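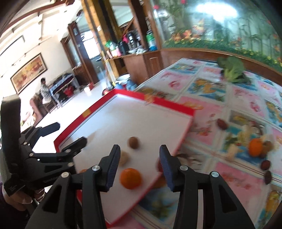

第4章 手持ちグリッパによる実演の記録

4.1 この章で扱うこと

この章では、Nolteo ハンドユニットを手に持って作業をやって見せ、その動きをロボットに学習させるための記録を取る手順を説明します。本体の組み立てと充電は第2章、遠隔操作卓を使う方法は第5章にあります。どちらを先に読んでもかまいませんが、第2章を飛ばした方はたいてい4.3で戻ることになります。

例題は「食卓の仕分け」です。果物や木の実をひとつずつつまみ、まな板に載せる、あるいはまな板から下ろす。三歳児でもできる作業ですが、三歳児はグリッパ越しにはやりません。初日の記録の出来が悪くても、落ち込まずに次の節へ進んでください。

4.2 用意するもの

ハンドユニット 1台(両手の作業では左右2台)
記録用カード
まな板または浅い盆
つまむもの(みかん、くるみ、なつめやしなど、大きさと硬さの違うもの)
テーブルと、その前に立てるだけの床
濡れ布巾

注記:つまむものは台所にあるもので足ります。旧版では木製の積み木を推奨していましたが、積み木で育ったロボットは、みかんに出会うと遠慮なく握りつぶしました。旧版をお持ちの方は該当ページを破棄してください。

注記:テーブルクロスは外さなくてかまいません。柄物でも問題ありません。無地の白い天板だけで学習したモデルは、よその家の食卓に置かれた途端に人見知りをします。部屋の奥に家具があっても、誰かが座っていても、そのまま記録できます。ただし、写り込む方の了解は記録の前に取ってください。後から取る了解は、だいたい高くつきます。

4.3 記録前の準備

1. ハンドユニットの電源を入れ、表示灯が緑の点灯になるまで待ちます。点滅は「まだ」の意味です。振っても早くなりません。

2. 引き金を最後まで握り、指を閉じます。そのまま二つ数え、ゆっくり離して全開に戻します。これで開閉の幅が登録されます。

3. 指の内側のパッドを布巾で拭きます。果汁や油が残っていると、つかんだつもりのものが滑ります。

4. 指の付け根のねじに緩みがないか確かめます。緩んでいたら付属のレンチで、止まったところから少しだけ締めます。力自慢は別の機会にお願いします。

5. ユニットを両側から軽く揺すり、がたつきがないことを確認します。

6. 記録用カードを差し込みます。空き容量が40回分を下回ると警告音が鳴ります。この音を止める設定はありません。要望は1000件ほしいところですが、いまのところ全部社内から届いています。

注意:指の間に自分の指を入れないでください。閉じる力は自分の握力で決まるため、けがをした場合に恨む相手が見つかりません。

4.4 片手の実演

1. まな板をテーブルに置きます。向きは決まっていません。毎回きっちり平行に置く几帳面な方は、十回に一度は斜めに置き、心の動揺に慣れてください。

2. つまむものを配置します。まな板の上と外の両方に置き、間隔はそろえません。いくつかは互いに触れるくらい近づけておくと、後で役に立ちます。

3. 作業を始める位置にユニットを構え、親指で記録ボタンを一度押します。短い音が一回鳴ったら開始です。

4. 指を開いたまま、対象に近づけます。対象が左右の指のあいだに入るまで、閉じる操作はしません。

5. ゆっくり閉じ、対象が動かなくなったところで止めます。みかんは皮がへこむ前に、くるみは転がり出す前に。この「前」を見極める感覚こそ、ロボットに渡したいものです。言葉で渡せるなら、この章は二行で済んでいました。

6. 真上に持ち上げ、目的の場所まで運びます。途中で止まって考え込まないでください。考えている時間も正確に記録され、ロボットは同じ場所で同じように考え込むふりをします。

7. 対象を置き、指を開き、手を引いてから、もう一度記録ボタンを押します。音が二回鳴れば終了です。

8. 落とした場合は、その場で拾い直して続けます。拾い直しも立派な見本です。床まで落ちたときだけ、記録を破棄してください(4.7参照)。

注記:一回の記録の目安は80秒以内です。超えても受け付けますが、見直すときにつらいのはご自身です。

4.5 両手の実演

2台のユニットを使い、左右の手で同時に、または交互に作業します。片手がまな板を押さえ、もう片手がつまむ、といった場面に使います。

1. 左右のユニットの電源を入れ、互いに向かい合わせて、両方の表示灯が緑の点灯になるのを待ちます。

2. 記録ボタンは右のユニットだけを押します。左のボタンも押せますが、何も起きません。設計者の Khadija Tahiri によれば、左手にも押すものがあると落ち着く、とのことです。

3. 両方のユニットを作業の範囲に入れます。片方が休んでいるあいだも、できるだけテーブルの上に出しておきます。膝の上に下ろすと位置を見失い、復帰に時間がかかります。

4. 左右の指先が近づくときは、先に動いていた手を止め、もう片方を通します。交差点と同じ要領です。にらみ合いになったら、どちらも自分の手であることを思い出してください。

5. 終了のときは、両手の指を開いてから右のボタンを押します。

注意:左右の指どうしをかみ合わせないでください。パッドが傷みます。交換用パッドは Westerberg の部品窓口で扱っていますが、Erkormont の倉庫から船で来るため、10月に頼むとたいてい忘れた頃に届きます。

4.6 配置を変えて繰り返す

同じ配置で何度も見せると、ロボットは配置を暗記します。暗記した場所に本当に果物があるかどうかは、あまり気にしません。次の要領で少しずつ変えてください。

a. 一回ごとに、少なくとも一つのものを動かす。
b. 五回ごとに、まな板の位置か角度を変える。
c. 十回ごとに、つまむものを一種類入れ替える。ブロッコリーのような、形のはっきりしないものもときどき混ぜる。
d. 午前と夕方の両方で記録する。窓からの光が変わるだけで、ロボットにとっては別の家です。
e. できれば、別の人にもやってもらう。あなたの癖は、あなたには見えていません。

注記:つまみにくいものは後回しにしがちです。記録の一覧を開いてみかんばかりが並んでいたら、そういうことです。Edosberg での試用では、ある担当者の191回の記録のうち、なつめやしは最後の一回だけでした。しかも落としています。

4.7 記録の確認と破棄

1. カードを抜く前に、ユニットの終了音が鳴り終わっていることを確かめます。

2. カードをパソコンに差し込み、Nolteo ビューアを開きます。

3. 各記録の最初と最後を再生します。指が開いた状態で始まり、開いた状態で終わっていれば合格です。

4. 次の記録は破棄します。
 ・対象が床に落ちたもの
 ・開始の前に対象をつかんでいたもの
 ・途中で電話に出たもの
 ・対象を食べたもの

5. 迷った記録には「保留」の印を付けます。保留は30回分までためられます。それを超えると、ビューアが決断を促す画面を出します。文面はやや冷たく感じられるかもしれません。仕様です。

4.8 困ったとき

表示灯が赤く点滅する
 位置を見失っています。ユニットをテーブルの上に戻し、部屋全体が見える向きでしばらく静止します。水槽やガラス戸の正面で頻発する場合は、立つ位置を一歩ずらしてください。反射や泳ぐものを目印にすると、機械もさすがに迷います。

引き金を離しても指が開かない
 関節に木の実の殻が挟まっていることがあります。電源を切り、付属のブラシで払います。油は差さないでください。次の記録が全部滑ります。

手首が痛い
 休んでください。ファームウェアの更新では直りません。

ロボットの再生動作が妙に疲れている
 夕方の記録が多すぎます。翌朝に取り直し、4.6のdに従って混ぜ直してください。

4.9 片づけ

1. 電源を切り、指を半開きにします。閉じたまましまうとパッドに跡が付きます。

2. パッドと指の表面を固く絞った布巾で拭き、乾いてからケースに入れます。

3. 使った果物は、皮に傷がなければ洗って食べられます。何十回もつままれたみかんの味については、個人の感想が分かれています。

遠隔操作卓をお使いの方は、続けて第5章の5.2へ進んでください。5.1は序文です。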